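Tuning the floor segmentation for a humanoid in simulation

Part 2 of the Wekus navigation notes
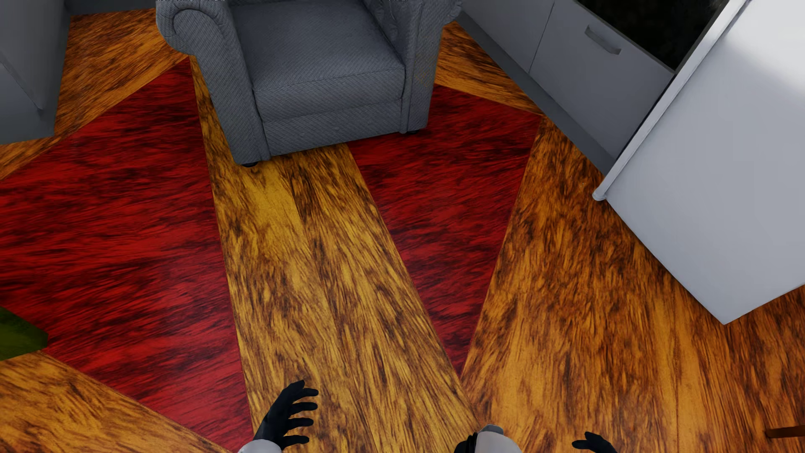 Most problems with local planning that people bring to me are problems of the floor mask. The planner takes every pixel which is marked as free, projects it to the ground plane, and writes it in the costmap. If the mask has holes, the costmap has walls in places where nothing stands. Our default mask was trained on floors of one color, and it works well there. It works badly in a room like the one we use for this part, where red, golden yellow and orange-brown wood meet at sharp angles and the grain is dark and streaky. The old mask made a border at almost every joint, and the planner refused to go to the gray armchair, although the floor in front of it is free.

In this part we will fix this without new training. You need Wekus installed, the Breden scene pack, and a working head camera topic. If you did not do Part 1, please do it first, because the camera calibration from there is used in step 2.

Step 1. Record a short log

Start the simulator and let the robot stand still with the head tilted down. Then run:

wekus record --topic head_rgb,head_depth,joint_state --frames 80

Eighty frames are enough. Please do not move the arms while recording. You can do it later, when the body filter is checked.

Step 2. Check the body filter

The head camera looks steeply down, so the hands and parts of the white shell come into the view at the bottom. They must be removed before any floor estimation. Wekus renders the robot model from the joint state and cuts out these pixels. Open the log in the viewer, switch on the layer "self", and look at the fingertips. If a thin line of finger remains outside the layer, increase self_margin to 5 pixels. Do not go much higher, or you will lose floor which the planner needs for the first step.

Step 3. Take geometry before color

In the file floor.cfg, set:

mode = plane_first
color_weight = 0
max_plane_error_mm = 5

With this setting the plane is fitted from depth, and color has no vote. I know that many tutorials begin with color weight of 0.5 or similar. On a patterned floor it is a mistake - you are asking the program to find a difference which has no meaning for walking.

Step 4. Protect the low edges

When color is off, one new problem comes. Low things which lie close to the plane can be eaten by it. In our room the risky places are the recessed base under the cabinets and the small black feet of the armchair. Set edge_guard = on and run the log again:

wekus replay --config floor.cfg --show mask

On my log the plane fit used seed 823. If you use the same seed, you should get the same mask. With another seed small differences at the border are normal.

Step 5. Plan a path

Send a goal in front of the armchair and set the distance to the seat at 58 cm. The path should cross the joints without any turn. If it still makes a turn at a joint, the costmap has old data inside. Clear it with wekus costmap --reset and send the goal again. I forget this myself quite often.

If the robot stops too early

Ingvar Þorgeirsson wrote to me that on his machine the planner stopped one step before the goal. The reason was the inflation radius, which he had copied from a wheeled base project. For a walking robot use the value from the Dalen profile and leave it alone.

Thanks to Romana Kubíček for the edge guard patch. In Part 3 we will open the cabinet by its bar handle, and there the color layer comes back.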